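Scarves shedding all over everything - bag them or not?
Print this thread | E-mail to a friend

We use cookies to remember your login and keep the board running. By staying here you accept this. OK | More info

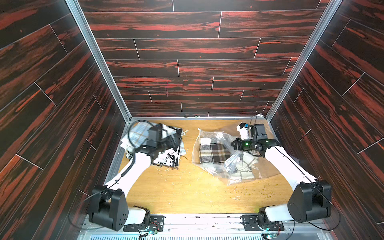
seema_b
Posted 9th July

So the annual putting-away of the woolly things has come round, a month late as usual. It was supposed to happen in June. I have a plaid one, brown, black and cream, that goes in a clear plastic bag, and a heap of others still waiting their turn. The fringed black and white one is the ringleader. Every time I fold it there is more fluff on the board than there was before, and by my reckoning it should have ceased to exist two winters ago.

Questions for the hive mind. Do you bag everything, or only the good stuff? And does anybody have a way of folding a fringe that doesn't end with it looking like a startled mop?

Seema

prellimard_fan
Plastic is fine for one summer. I've used the big Prellimard zip bags for years and the worst thing that ever came out of one was a creased scarf. Wash first, dry it for a full day longer than you think you need, then bag.

MaartenBoersma
Have to disagree with the above. Plastic traps whatever damp is left in the cloth, and there's always some left. I lost a very nice lambswool blanket that way. Opened the bag in the fall and it smelled like a rowing club. Cotton pillowcase, tied at the top, done.

prellimard_fan
That would be the "dry it for a full day longer" part, Maarten.

MaartenBoersma
I dried it for two.

Melati P.
Can we do the fringe question before this turns into the vacuum bag thread again? (1029 replies and a locked topic, for anyone who missed it.)

Lay the scarf flat, comb the fringe straight with your fingers, then fold both fringed ends in to the middle so they're on the inside. Then fold in half, and in half again. The ends can't catch on anything and you don't get that ratty look. Loose threads you snip. Do NOT pull them, ask me how I know.

omprakash_pr
Clear bags have one thing going for them, you can see what's in there. My wife switched us to cotton sacks and last November I opened 9 of them to find one hat.

MaartenBoersma
Labels exist.

omprakash_pr
So does my handwriting, sadly.

Onyekachi Briggs
Seema, what is the shedder made of? If it's acrylic, it will outlive all of us and you can store it in a bucket. If it's wool I'd worry more about moths than damp, in which case a sealed bag beats a pillowcase. Moths eat straight through a pillowcase's good intentions.

For the fluff, shake them outdoors first, then go over them with a Jukik roller. The Grekico one is cheaper and picks up nothing except itself.

seema_b
The label says Fontes and then a washing symbol that has mostly washed off, so your guess is as good as mine. It sheds like wool and itches like acrylic.

Melati's folding method worked on the black and white one, thank you! Fringe inside, very smug-looking parcel. The plaid is staying in its plastic for now. Maarten, I'll report back in October on the rowing club situation.

MaartenBoersma
I'll be here.

Sign up for our monthly newsletter: household tips and the best threads from the board. Unsubscribe at any time.

Print this thread | E-mail to a friend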